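重复一百次与重复一次:关于桌面操作研究评价方式的几点意见

近年来,桌面操作任务在机器人学习领域占据了相当大的篇幅。抓取、堆叠、归位,这些动作对人而言极为平常,对依靠示范数据训练的策略而言却仍有相当难度。本文无意评判某一种算法的优劣,所要讨论的是一个较少受到重视的环节:成功率这一数字是如何得出的,读者又应当在何种程度上予以采信。

目前通行的做法,是在固定布置下重复执行同一任务,然后报告成功次数所占的比例。Viner实验室在其内部技术报告中即采用此种方式,对一项积木堆叠任务执行100次,并以此作为与前一版策略比较的依据。次数不可谓不多。然而细读其附录可知,每次试验开始之前,操作人员均按照同一张参考照片将积木恢复原位。由此得到的100次结果,在统计意义上更接近于对一个初始状态的反复测量,很难视为对一百种情形的考察。

Piltitis项目组采取了另一种安排。该组仅设10种初始布置,每种布置执行7次,布置之间改变积木的朝向、间距以及是否相互接触。总次数少于前者,所能说明的问题却更为丰富。在其公开的结果中,各布置之间的差异远大于同一布置内部的差异,若将全部试验合并为一个平均值,这一事实便会被完全掩盖。

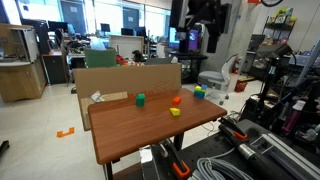 图1 积木操作任务的桌面布置。绿、橙、黄、蓝各色积木置于木纹桌面,后方以纸板作为背景。

积木任务之所以适合讨论这一问题,在于其变量看似有限,实则不然。方块与楔形块的可抓取面不同,单独放置的积木与紧靠或叠放在一起的积木,对夹爪进入角度的要求也不同。此外,桌面的反光、背景板的位置、自窗外进入的日光,均可能进入策略的视觉输入。研究人员往往将背景板视为消除干扰的手段,但背景一旦在训练与测试中保持完全一致,它本身便可能成为策略所依赖的线索。移去背景板之后成功率是否下降,应当作为一项常规检验,而目前主动报告此项结果的论文并不多见。

Butkienė小组曾就此做过一次较为系统的对照。该组以500条示范训练策略,先在原有条件下测试,再依次改变光照、背景与桌面朝向。三项改变之中,桌面朝向的影响最为显著,这与研究人员事先的预期并不一致。报告作者Welington Aguiar在讨论部分写道:“我们原以为策略学会的是积木之间的关系,结果表明,它在相当程度上学会的是积木与桌沿之间的关系。”笔者认为,这句话的价值不亚于该报告中的任何一张表格。

对于上述主张,常见的反对意见有二。其一,增加布置种类将显著提高试验成本。复位需要人工,人工需要时间,一个规模不大的实验室难以承担。此项困难确实存在,但它所支持的结论应当是减少同一布置下的重复次数,将节省的时间用于增加变化,总试验次数未必需要上升。其二,若各实验室自行选择变化方式,结果之间将失去可比性。这一意见较有分量。固定布置的长处正在于便于复现,而随意的变化既不利于复现,也可能使研究者有意无意地回避困难情形。

较为稳妥的办法,是事先公布布置方案。方案应写明所用物体、初始位置的选取规则以及允许的环境变化,并在试验开始之前定稿。Raltbridge平台自今年1月起要求提交者上传此类文件,凡测试后修改方案者须注明修改内容及理由。该项规定施行以来,提交数量有所减少,部分团队亦表示手续过于繁琐。笔者对此持肯定态度,并认为其中关于失败记录的条款尤其值得推广:每一次失败均须归入抓取、搬运、放置或判断终止中的一类,并附原始视频。

失败的分类对后续研究的帮助,往往大于成功率本身。两种策略可能具有相同的成功率,其中一种多在抓取阶段失手,另一种则能够稳定抓取,却在叠放时将下方积木推离原位。前者或可通过改进夹爪加以弥补,后者则涉及对接触力的感知。仅凭一个百分比,读者无从作出这样的区分,资助机构在评估项目进展时也缺乏依据。

期刊与会议在此方面负有相应责任。审稿意见中要求“补充更多试验”的情况十分普遍,而要求说明试验之间有何不同的则较为少见。建议审稿指南增列一项,请作者分别报告布置数量与每种布置的重复次数,并给出各布置的单独结果。此项要求无需新增设备,所涉数据在多数实验室中本已存在,只是未列入正文。

2020年12月16日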